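Product Review: Flason Work Table, Light Wood Finish
Reviewed for the Brilovard Equipment Library
2021-12-04

The Flason table was purchased for the shared workroom at Brilovard as a replacement for two older Rellov units, whose tops had become difficult to clean. This review covers assembly, surface, stability and care. The table was in regular use throughout November.

Assembly requires one person for most steps and a second to turn the table upright. The printed instructions are clear apart from step 5, where the left and right rails are shown reversed. Members assembling their own should check the stamped letters on the rails before tightening any bolts. The bolts should be checked again after the first week.

The top is the strongest part of the product. Its pale beige color suits a room with limited daylight, and the fine grain lines give it some character without making small parts hard to find. Screws, pins and pencil marks are easy to pick out against it.

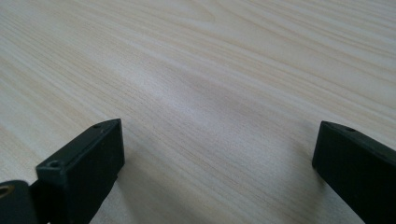

Light does reflect from the surface, and readers who work under a strong overhead lamp may wish to move it to one side. The glare was noticeable when reading printed sheets but did not interfere with ordinary bench work. A cutting mat is recommended for knives, and hot tools should be kept on a stand.

Stability is good on a level floor. On the older boards near the window the table rocked slightly until the feet were adjusted. The feet turn by hand, although the thread on one of them was stiff on delivery. Marinho, the supplier, sent a replacement on request.

For cleaning, a damp cloth and mild soap are sufficient. The table is listed in the equipment register under item 2483, and the spare foot is stored with the hardware for item 602.

Rating: 4 out of 5. Recommended for general workroom use. One point was withheld for the error in the instructions and the stiff foot.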